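Jeu de cubes de couleur Ikska et carré noir Nomusia : essai sur plateau blanc

Mis en ligne le 8 février 2025

Le jeu Ikska est vendu comme matériel d'empilement et de tri. La boîte contient 16 cubes pleins répartis en plusieurs couleurs, dont rouge, jaune et vert clair, plus un feuillet imprimé recto verso. Le carré noir Nomusia, vendu séparément, sert à délimiter une zone de dépose. Les deux articles viennent du même revendeur, Pestcombe, et ont été achetés au prix public. L'essai a commencé en janvier.

Contenu et données annoncées

Arête des cubes : cinq centimètres selon la fiche.
Côté du carré : 11 cm.
Nature du matériau des cubes : non précisée.
Référence de teinte : absente.
Rangement : boîte en carton à couvercle télescopique, sans compartiments.

L'absence de référence de teinte est gênante pour qui doit compléter un jeu plus tard. Bjarnason, dont le jeu équivalent servait jusqu'ici de point de comparaison, imprime un code par couleur au fond de la boîte. Chez Ikska, il faut passer par le numéro de lot collé sous le couvercle, et l'étiquette se décolle au premier transport.

Géométrie

Les faces sont planes à l'œil et au réglet. Au pied à coulisse, les écarts entre cubes restent faibles et sans effet sur une pile basse. Ils deviennent sensibles quand on aligne une rangée complète contre une règle : un léger créneau apparaît sur la face avant. Le jeu Bjarnason est plus régulier sur ce point.

Les arêtes sont adoucies. La prise en main y gagne, l'alignement y perd. Sur des arêtes vives, un décalage entre deux étages se lit immédiatement ; avec un bord arrondi, il faut regarder la pile de face pour juger de l'aplomb. Un cube supérieur tourné de quelques degrés reste en place tant que son centre de gravité tombe nettement à l'intérieur de la face porteuse, donc le défaut passe facilement inaperçu jusqu'à l'étage suivant.

Le poids est correct pour le volume. Aucun cube du lot ne bascule ni ne pivote lorsqu'on le pose seul sur une surface plane, quelle que soit la face choisie.

Teintes et finition

Le rouge est le plus réussi : saturé, mat, peu sensible à l'angle de la lumière. Le jaune est moins stable. Sous un éclairage venant du haut, la face supérieure paraît nettement plus claire que la face avant, qui tire vers l'ambre. Pour un tri visuel par un enfant ou un adulte, cela ne change rien. Pour un étalonnage de balance des blancs, le jaune est à écarter.

Le vert clair se distingue bien des deux autres. Sur fond blanc, son contraste est plus faible que celui du rouge mais reste suffisant à distance de table. Sur un plateau gris moyen, la différence se réduit et le cube demande un éclairage plus franc.

Au toucher, la surface accroche un peu — moins qu'un vernis satiné, davantage qu'une peinture mate poudreuse. Les traces de doigts se voient surtout sur le rouge, en lumière rasante. Un chiffon microfibre sec suffit. L'alcool dilué, essayé sur une seule face d'un cube vert, a laissé une auréole terne qui n'est pas partie au lustrage.

Comportement sur le plateau

Les essais de pose ont été faits sur une table blanche, le carré noir étant placé vers le milieu. Un premier cube est déposé sur le carré, un second vient dessus, le troisième reste à côté comme repère de couleur.

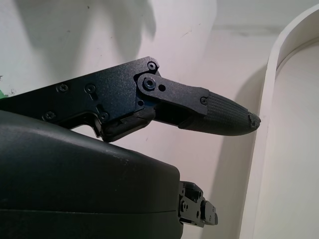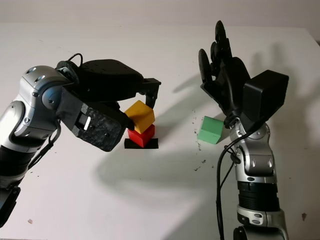

Cube jaune sur cube rouge, sur le carré noir ; cube vert clair à droite. 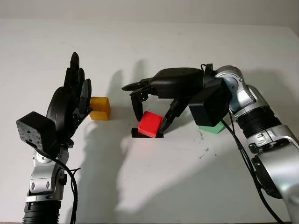
Le carré noir Nomusia

Le carré est plat, sans motif et sans marquage de centre. Posé sur un plateau blanc, il donne un repère très net, y compris lorsque le cube en occupe une bonne partie : le bord sombre qui dépasse suffit à vérifier si la pièce est centrée. L'orientation du cube par rapport aux côtés du carré se contrôle de la même façon.

L'envers n'est pas adhésif. Sur une surface lisse, le carré glisse si l'on pousse le cube latéralement au lieu de le soulever. Deux morceaux de ruban double face règlent la question, mais on aurait attendu cet accessoire dans la pochette. À la réception, un coin relevait légèrement ; il a fallu presque 72 heures sous une pile de livres pour le remettre à plat.

Le contraste entre le carré et les cubes est bon pour les trois couleurs essayées. Avec le rouge, il diminue lorsque l'éclairage baisse, la face à l'ombre se rapprochant alors du noir. Il vaut mieux prévoir une lampe latérale d'appoint si la table est éloignée d'une fenêtre.

Stabilité en pile

Avec deux cubes, la pile supporte un décalage franc sans bouger. Avec trois, l'arrondi des arêtes commence à compter. Nous avons monté 15 piles de trois cubes, en alternant les couleurs et sans chercher un alignement parfait : 11 ont résisté à un choc léger du poing sur le bord du plateau. Les autres ont perdu leur cube supérieur, toujours du côté du décalage. Le jeu Bjarnason n'a pas été soumis à ce test et aucune comparaison n'est possible ici.

L'épaisseur du carré n'a pas d'influence mesurable tant que le cube du bas repose entièrement dessus. À cheval sur le bord, il s'incline et la pile part de travers dès le premier étage. C'est un défaut de pose et non de matériel, mais le feuillet d'Ikska, qui propose pourtant des exercices sur repère, n'en dit rien.

Rangement et suivi

La boîte est le point faible. Sans séparation, les cubes frottent entre eux et les coins se marquent, d'abord sur le jaune. Un simple croisillon de carton découpé à la main a limité le phénomène. Le couvercle ferme juste et se déforme si l'on soulève la boîte par le haut.

Pestcombe vend des cubes à l'unité, sans garantie de lot. Le cube vert commandé en remplacement de celui qui avait été taché est arrivé légèrement plus soutenu que les autres. L'écart se remarque côte à côte, beaucoup moins d'un bout à l'autre de la table.

Appréciation

Cubes Ikska : bons pour l'empilement et le tri, moyens pour tout usage demandant une couleur constante. Géométrie suffisante, rangement à revoir.

Carré Nomusia : simple, lisible, à fixer dès l'installation. À acheter en double si l'on veut une zone de départ et une zone d'arrivée, le modèle n'étant pas proposé en lot.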